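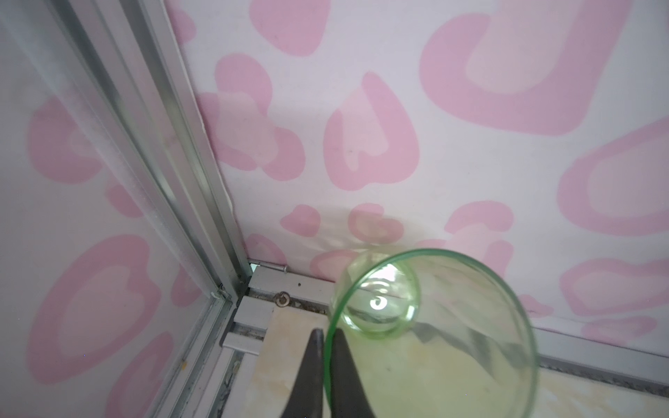
Heart-print wall panel and tiled floor, with a green-tinted cup on its side.

Neltden kitchen corner: progress to 28th November

The panel and rail are in. Grime in the gap below the rail still has to be cleared. Of the 4000 granted, 52 is unspent.

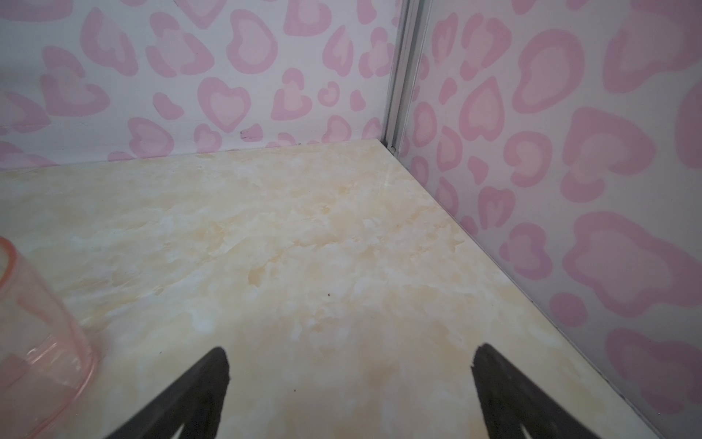 Marble-pattern surface, pink cup at the left.

The surface was wiped down in September and needs doing again — there are small specks on it. Lourenço Prata has ordered cloths. 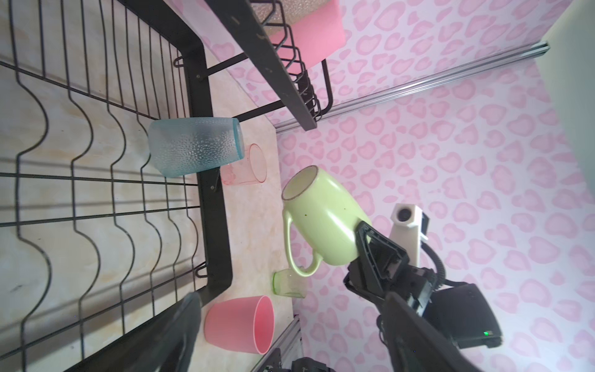

1 min read

Cups, glasses and mugs now have a black metal dish rack, with the sponge kept in its upper basket. We ask for 50 more to replace the cloths next year.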